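Fulley Sectional Work Table, Light Finish: Review for Shared Workrooms

The Fulley table is sold as single sections that may be used alone or pushed together to form a deeper surface. Our office purchased two sections in July for a shared workroom and placed them beneath the window. The price was 451 dollars per section, delivered. The comparable Vosport model was quoted at 949 dollars and is supplied only as one large piece, which our doorway would not admit.

Assembly was uneventful. Each section arrived with its legs packed separately, and the hardware bag contained the correct parts. The printed instructions are brief but adequate. Staff members should check the leveling feet on both sections before joining them, as a small difference in height can be felt at the seam.

The pale top has served well for fine work. Small dark parts, cables in particular, are easy to find against it, and glare from the window has been moderate.
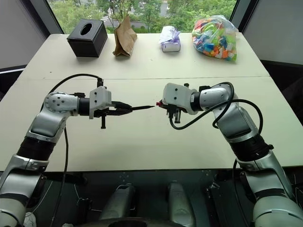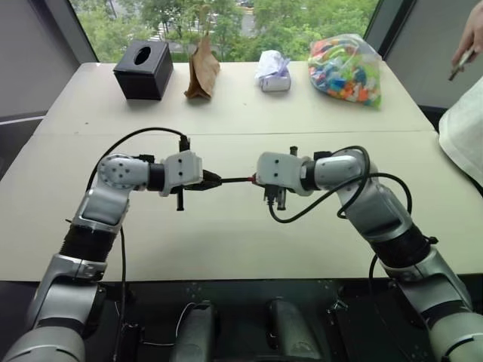 Two sections together allow tissues, paper bags and similar supplies to remain along the far edge without intruding on the working area. A single section would not offer this depth, and purchasers with limited funds should consider whether one is sufficient.

Two reservations must be recorded. Fulley provides no clamp or bracket for joining the sections, and ours drifted apart slightly until we fitted a pair of Flasix connectors, purchased separately for 19 dollars. The finish also shows pencil marks readily. A damp cloth removes them, although ink requires more effort.

The table is recommended for workrooms of moderate size. Replacement feet may be ordered from the manufacturer under part number 2582.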